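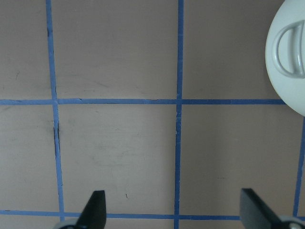 I have used up nearly a whole roll of blue painter's tape this week and I regret nothing. It started with the long table, which has been a dumping ground since July (keys, mail, one shoe), and I finally cleared it off on Sat 22 August and decided that everything on it was going to have a spot. A real spot, with borders!

So, tape. I laid out a grid, strips one way and strips the other, and my lines wander a bit. I measured the first one, got bored, and did the rest by eye. My friend Ona Siliņa, who owns a proper chalk line and is not shy about it, says I should pull it all up and start over. I'm not going to. The tape sticks fine, it comes off without taking anything with it, and if a box ends up too small I just move a strip over.

What goes in the boxes is the fun part. I'm doing corn chowder for the Gulska potluck, and I like to see my stuff spread out before I start, with plenty of bare table in between. The electric pot gets the spot closest to me so I'm not reaching over things with a ladle. Corn goes next, and then whatever else I've dragged home from the market on Livier Street. 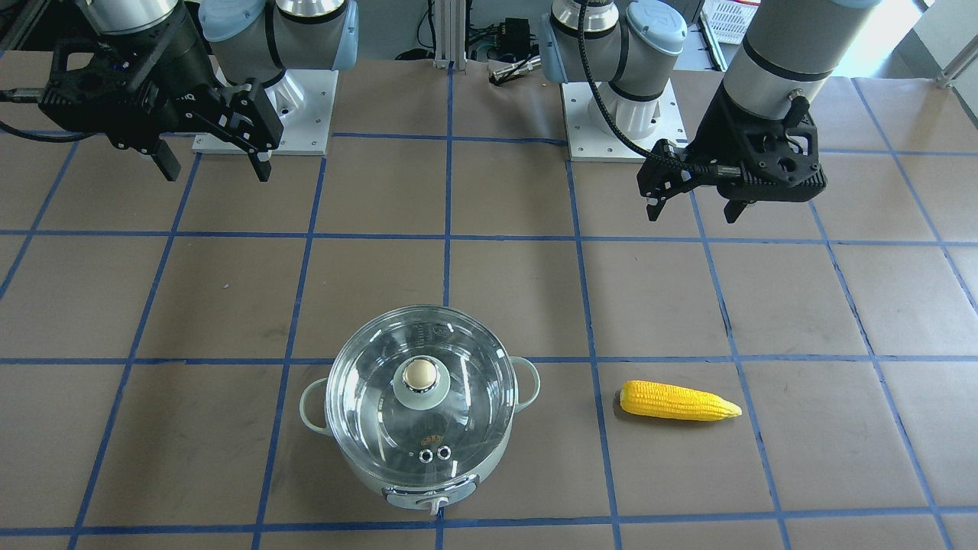
Pot and corn on the grid, everything else still to come.

I did think about labeling the squares, and then I thought about how often I change my mind about dinner — so no labels. I still need to figure out where the cutting board lives, because it's bigger than I remembered. Chowder recipe is coming next week, once I've decided how I feel about adding bacon.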